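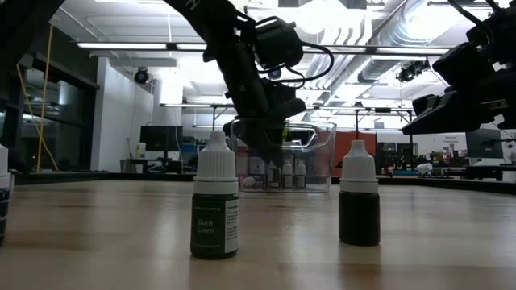
Setting Up the Bottle Cell at the Start of a Shift

By Leonor Abreu
Last updated Wednesday, June 24, 2026

These are the steps for bringing up the two-arm bottle cell in the Marinho lab. They cover the arms, the grippers and the table. Camera calibration has its own page, and Hélder Ramalho keeps that one current.

Allow 50 minutes the first time. Once you know the cell it goes much faster.

What you need

Hex keys, metric set
Lint-free cloths and isopropyl alcohol
The cell notebook
Spare finger pads (drawer marked Galitz)
The dropper bottles, caps screwed down tight
The clear plastic bin

1. Check the arms with power off

Hit the emergency stop and switch off both arm supplies. Move each joint by hand through its range. You are feeling for grit or a catch. The wrist joints take most of the wear, so go slowly there.

Look at the cables where they loop around the wrist housing. They need enough slack for a full wrist turn, and they should not rub on the housing. If a loop has pulled tight, loosen the clip above it, feed some cable down and clip it again. Do not add tape. It leaves glue on the cable and the next person has to clean it off.

2. Clean and check the gripper fingers

Wipe the inside faces of both fingers with alcohol and let them dry. Ink from the bottles builds up on the pads and makes the caps slip. Replace a pad if you can see a groove in it. Tighten the pad screws in turns, a little on each side, then close the fingers by hand and check that the tips meet evenly.

3. Power up and home

Clear the table first. Release the emergency stop, then power the left arm, wait for it to finish its self-test, and power the right arm. Home them one at a time. If you home both together they can meet over the middle of the table - Idalina Bettencourt has replaced one finger mount already for that reason.

4. Set the grip width

Stand one bottle on the table, well clear of the bin. Jog the gripper down over it until the fingers are level with the ribbed part of the cap. Close to 8 mm wider than the cap, check that the gap is even on both sides, then close fully at low force.

The ribs give a good hold. The pointed tip does not, and a grip on the label tends to scuff it. If the bottle turns as the fingers close, the wrist is off square. Open, correct the wrist angle and try again.

5. Place the bin and bottles

Put the bin behind the bottles, long side parallel to the table edge. Jog the arm over it and lower the gripper until the fingers are below the lip. Check for contact on every side. Clear plastic is easy to misjudge on the monitor, so watch from the table.

6. Run the slow test

Set speed to 6 percent and run one pick and one place with each arm. Keep a hand on the stop. If both pass, run again at 50 percent.

If an arm stops with fault 76, it has hit its torque limit. Check the cable slack again before you clear it. When the fault comes back with the cables free, leave the arm off and tell Adelino Salgado.

Write the grip width, any pads changed and your initials in the notebook.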